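Week 6: Surnames from Places and Trades

Most family names fall into a few types. Last week covered names taken from a father. This week we look at names taken from a place or a job.

Place names
A man who moved away from Widbridge might be listed as "of Widbridge" in his new town. Over two or three generations the "of" dropped out. Spelling was not fixed, so check Widbrige and Wydbridge too.

Names that crossed borders
Buzatu and Gokus are on the reading sheet. Look up the language of origin before you guess at a meaning. Clerks often wrote down what they heard.

Using the index
The class index holds roughly 4,000 entries. Read pages 42 to 80 before Wednesday and bring one name you could not place.

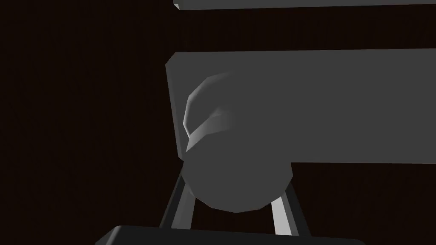 Homework
Trace one surname back through three records. Note every spelling, with the year and the type of record.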